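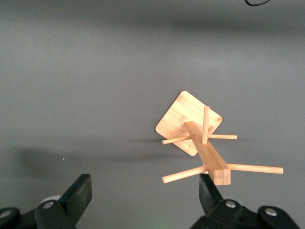

A ver, yo también he caído. Entras en una tienda de menaje a por un colador y sales con un cacharrito de bambú que no sabías que existía, tan rubio, tan suave, tan convencido de que va a ordenarte la vida. ¡Y encima te sientes ecologista!

Lo hablaba el otro día con Wenceslao Garrido, que defiende que comprar bambú siempre es mejor que comprar plástico. Pues mira, depende. Si ya tienes el de plástico en casa y te funciona (el mío tiene más años que mi sobrina), tirarlo para estrenar otro me parece una tontería carísima.

Yo lo que quiero es que me vendan menos cosas y que duren más. De momento, el colador sigue sin comprar.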